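Warehouse assistants (2 posts) - returns and bin picking
Jaruvell, Moltitness site
Posted 2020-08-20

Jaruvell stores and sends out small parts for shopfitters and furniture makers. We are looking for two people to join the returns room at Moltitness, starting in October. The posts are permanent and full time.

Most of the work is sorting. Returned stock comes in mixed, and it has to be checked against the delivery note, cleaned if need be and put into the right grey bin. Long, narrow blocks are kept apart from everything else, a few to a bin, so that they can be lifted out singly and don't knock against each other.

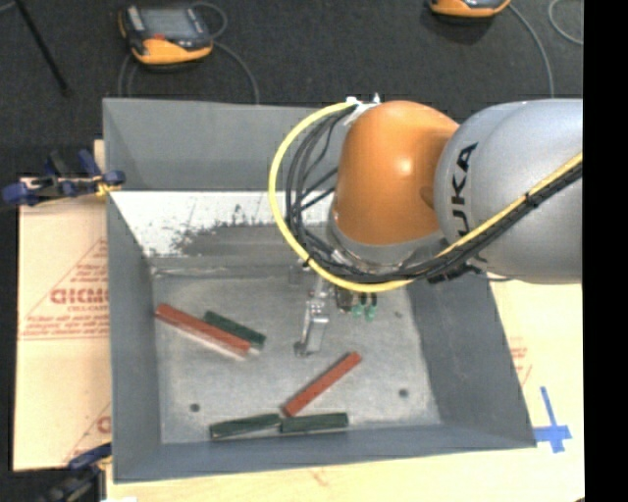 You will also wipe out the bins at the end of each shift, report any with split corners, and keep the labels up to date. The room holds 2,000 stock lines, so it takes a while to learn where things live. New starters spend their first six weeks working alongside Niloufar Rezaei, who runs the room.

You will need:
- a careful eye for size and finish
- to be comfortable on your feet for most of the day
- basic computer skills (we use Jistberg for stock records, training given)
- to be able to read and write clear notes in English

Warehouse experience is useful but you can apply without it. A forklift licence is not needed for these posts.

Shifts are nine hours including a paid meal break, either early or late, changing every fortnight. Safety shoes and gloves are supplied. There is free parking, and the bus from Lopes stops at the gate - the last one back leaves after the late shift ends.

To apply, send a CV and a short letter to Gintarė Vītola in the site office. Please say in the letter whether you could work both shifts. If you would like to see the room before applying, ask at the office and we will arrange a visit.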